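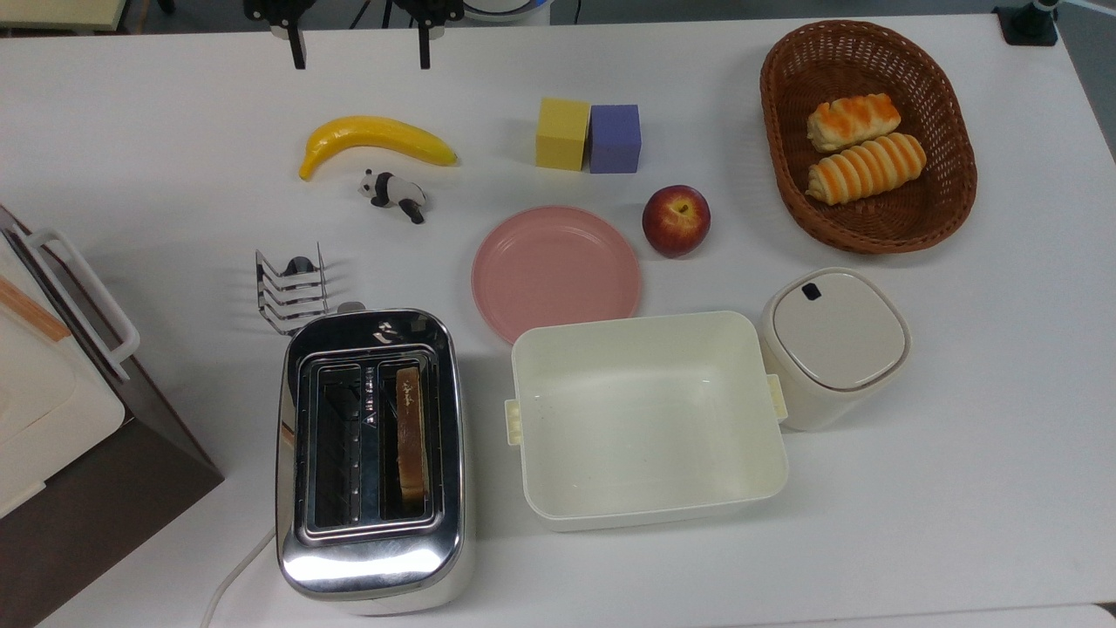

Ovstead Household Words

A word list of everyday English nouns for things found in and near the home, with a plain definition and a spoken-frequency band for each. Version 2, released 8 July 2026.

What is in it

The list has 292 entries in 11 groups, including fruit, crockery, animals, colours and furniture. Each entry is one row in words.csv:

word – the headword, in British spelling
group – one of the group names in groups.txt
plural – the plural form, left blank for mass nouns
band – A (very common), B or C
definition – a single sentence, never longer than 100 characters

Apple, banana and plate are all band A. Colour words are listed as nouns only, so purple has a row but purplish does not.

Where the words came from

The first version was typed up from the Gebreyes picture dictionary drafts. Version 2 adds the Vorkcombe list, which was stronger on kitchen words and weaker on animals. Where the two disagreed on a group, the Vorkcombe choice was kept. Definitions were rewritten for both.

Known problems

Tomato is under vegetables. Please don't open another issue for it.
Bands were set by hand and lean towards southern English usage. Regional words for bread rolls are missing altogether.
Two rows in furniture share the headword chest. They are separate senses and should both stay.

Using the files

All files are UTF-8 with a header row and comma separators. Definitions that contain commas are in double quotes. The Usport script in tools/ turns words.csv into printable cards, four to a page.

Licence

CC BY 4.0. Credit as Ovstead Household Words, version 2.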